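Search this manual
Go

Section 6: Importing the Howlader wagon and getting it registered

So you've bought one overseas, congratulations! I've walked plenty of Rollport members through this part (my own car came in last August), and I still keep these steps taped inside the glove box.

1. Get the original title and the export certificate from the seller before you pay the balance.
2. Check the VIN on the dash plate against both papers. Do it twice, letter by letter.
3. Book the shipping and ask for the roll-on option. I paid $854 for the inland leg to Plillwood, and the car rode on an open trailer.
4. Run the tank down to a quarter before drop-off.

Note: Rajitha Hettiarachchi keeps our list of agents who know this model. Write to him early, he's slow in summer!
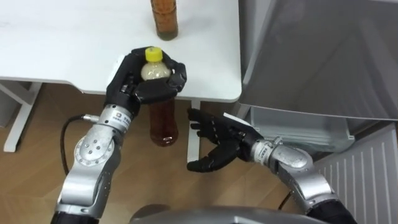
White table with a tall bottle at the back, grey appliance to the right.

5. Once the car clears customs, fit the Jado headlight kit. The beams on the original lamps point the wrong way for our roads, and my inspector spotted mine right off.
6. Take the car, the papers and proof of insurance to the inspection station, then on to the title office.

Caution: don't drive it home from the port on the foreign plates. Lutfa Weerakoon tried that and had the car towed (she's fine, the bill wasn't).

Change the oil at 1,000 miles after you pick it up, and look over the brake lines while you're under there.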